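Todden Code

The Todden Code is a set of good practice rules for people who run robot arms in kitchens and other household rooms. It covers how a work area is laid out, how cables and power leads are kept, what may be left within reach of an arm, and how recordings made during a session are checked afterwards. The code is voluntary. It has no legal force and does not replace the safety law or machine standards that apply where the work is done.

The current edition is the third. It runs to 14 rules and a short annex on wrist cameras.

Background

The code began as a set of house notes kept at Todden, a workshop that tested arms on ordinary worktops. The first edition was written by Rachid Erraji, who had moved to household work from factory cells and found that much of the guidance he knew assumed a fence, a fixed task and a bare floor. A kitchen has none of these. Things are moved between one session and the next, and the person running the arm is often standing at the same counter.

Ayana Moges edited the second edition and added the rules on recordings. She also cut a long section on floor marking, which users had complained was of little help in small rooms. The third edition made the wording plainer and put the rules in the order in which an operator would need them.

Layout of the work area

Rules 1 to 5 deal with the counter. The operator should decide which part of it the arm is to use and treat everything inside that part as something the arm may touch. Items that belong to the room may stay where they are, as long as they are stable and the operator knows what is in them. Glass and pottery should stand at the back against the wall. Knives are to be put away in a closed drawer, even when the task does not come near them.

Heating appliances have a rule of their own. Toasters, ovens and kettles may remain on the counter but should be switched off at the wall or unplugged unless the task calls for them. Cloths and paper should be taken off any appliance before it is used for heating. Small bottles are to be capped. 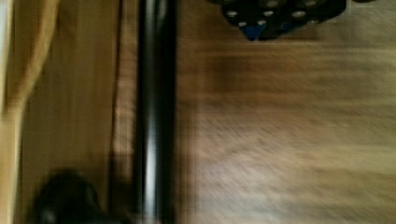 Cables are covered by rules 6 and 7. Leads running to an arm should have enough slack for its full reach, and that slack should be held so that it can't catch on handles or the rims of trays and boards. The operator is asked to move the arm slowly by hand or at low speed through its widest positions before the first task, watching the leads and not the gripper. Mains leads and robot leads should be kept apart where the room allows it.

Running a session

A stop control must be within the operator's reach at all times. One person is in charge of it, and that person does no other job while the arm is powered. If a second person needs to reach into the work area, the arm is stopped first – pausing the program is not enough under the code.

Speed is set by task. The code gives no single figure, and this has been one of the main complaints about it. Erraji's view was that a figure suited to an empty counter would be taken as safe for a full one. The Bonen rules, an older set used mainly in teaching rooms, do give a fixed limit, and some groups follow Todden for layout and Bonen for speed.
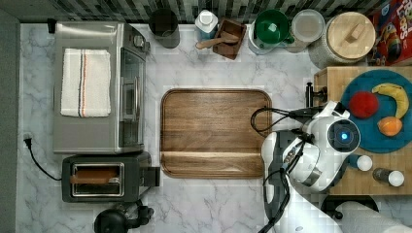
Food used in a session is not to be eaten afterwards. Fruit and bread should be replaced when they become soft or begin to shed crumbs, and surfaces are wiped down at the end of the day. Operators are also asked to write down the layout at the start of a session, so that a later change can be traced.

Recordings

The annex on wrist cameras says that blurred footage should be marked and kept. Earlier practice was to delete it. Moges argued that fast movement is part of the work, and that a set of recordings with every fast passage taken out gives a false idea of how an arm behaves. A trial at Rastasier went through 1,989 recordings under the new rule and led to 2 changes in its wording, both to do with how the marks are written.

Names, letters and screens that could identify a household are to be covered before recording starts.

Reception

The code has been taken up mostly by small groups. Tang, a maker of arm mounts, prints rules 6 and 7 in its fitting guide. Critics have said that the code leans too heavily on the judgement of one operator and says little about children or pets. A fourth edition is being drafted and is expected to include a rule on rooms that are lived in during testing.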